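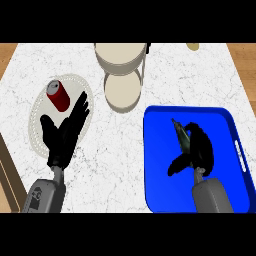

Prerville Family Meals: Frequently Asked Questions

Who may enroll in the family meal plan?
Any household in Prerville or Drovstead may enroll. Orders for other towns are not accepted at present.

How long do prepared meals keep?
Meals should be refrigerated on delivery and eaten within three days.

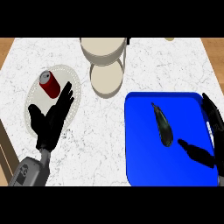

An oval plate on a marble countertop.

May I change my side dishes?
Yes. Each meal includes two sides, which may be changed until noon on the day before delivery.

Are meals delivered in February?
Yes, on the usual schedule.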